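December 2022

Stapling day for the Gorura walking guide. Started at eight with the first boxes from the printer in Lamthorpe.

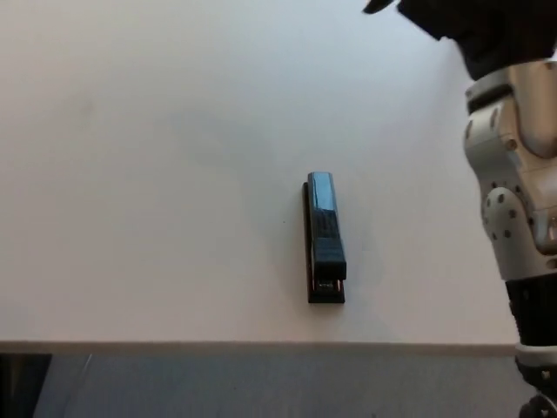 My sister thinks we should have paid for binding and been done with it, and she told me so twice on the phone before lunch. Her view is that a guide people carry in a coat pocket will lose its cover by spring. She may be right. The binder in Villthorpe wanted a minimum order of 2,000, and we only had money for 1,000.

By four I had 767 finished. The rest can wait until after the holiday. The paper is heavier than the last batch, and the fold needs a second pass with the ruler or the cover springs open.

Found a mistake on the river page. It says the path from Seyoum Farm crosses at the upper ford, and that crossing has been closed since the flood. I typed up a correction slip, 40 to a batch, and will tuck one inside each copy tomorrow. Should have caught it in October, when I walked that stretch myself and had to turn back.

Rain all afternoon. Soup for supper, then an hour on the map for the second edition. I want to move the parking note to the front and drop the paragraph on the old mill, which is too long. Right thumb is sore. Need more staples and a new ink cartridge.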